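Home / Shelter Supplies / Kennel Care / Urus Kennel Wash Concentrate

Urus Kennel Wash Concentrate, 4-Liter Jug

Urus is a low-odor cleaning concentrate for kennels, holding pens and transport crates. It is made for shelters and rescue groups that take in dogs from cruelty and neglect cases, where runs get heavily soiled and have to be turned over fast.

One jug makes over 200 liters at the daily dilution. Mix with cold or warm water. Do not mix with bleach.

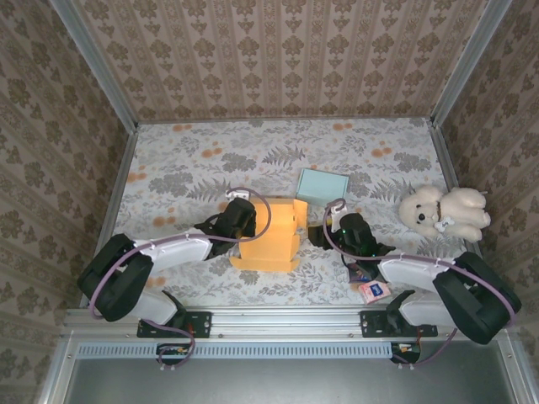

Leaf and fern print surface, striped and floral wallpaper behind

Daily cleaning
Remove the dog and all bedding. Scrape up solids, apply the diluted product with a mop, sponge or low-pressure sprayer, leave for five minutes and rinse. Floors should be dry before the dog goes back in.

Intake and quarantine runs
Use the stronger mix on the label. Keep separate buckets and brushes for these runs – dogs seized in a fighting or hoarding case often come in with open wounds or parasites, and tools should not travel between wards. Urus is a cleaner and does not replace your disinfectant. Clean first, rinse, then disinfect.

Do not use on animals, food bowls or unsealed wood.
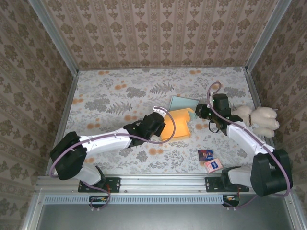
Orange-yellow sponge on the floral mat

What buyers say
"We had 300 square feet of concrete runs to get through before a Monday intake. It rinsed off without leaving the floor slick." – Gilang Entili, Grirnham Dog Rescue

"Less smell than what we used before. The cap could be better." – Higinio Jaramillo

Ordering
Sold singly or in cases of six. Registered rescues can apply for the Edow account rate, and approval takes two working days. Orders placed before 2 p.m. ship the same day from our Govindasamy warehouse. Jugs cannot be returned once the seal is broken.

For large seizures, where a shelter needs several cases at short notice, call the trade desk and ask for Tirta Pelupessy or Yusri Chong.

Related items: Edow deck brush, Edow crate liners (pack of 300), Urus dosing pump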